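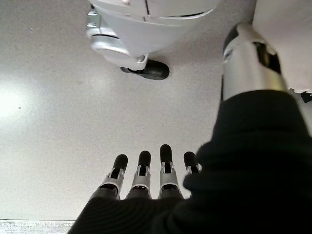 Terrazzo is a hard surface for floors, counters and tabletops, made of stone chips set in a binder, then ground flat and polished. Binder is cement or epoxy resin. Chips are usually marble, sometimes granite, quartz or glass.

Fine-chip types read as plain gray or off-white from a distance, the specks only show up close. Popular in schools, stations and labs – hides dust, wears slowly.

Grinding starts with a coarse grit and goes up in steps, often finishing at 400 or higher. Small holes are filled with grout inbetween passes. Cement types need a sealer, epoxy ones often dont.

Cleaning: neutral soap, soft mop. No vinegar, it etches marble chips.

Look-alikes include speckled vinyl, printed tile and solid surface sheet.

See also: Concrete polishing, Mosaic, Countertop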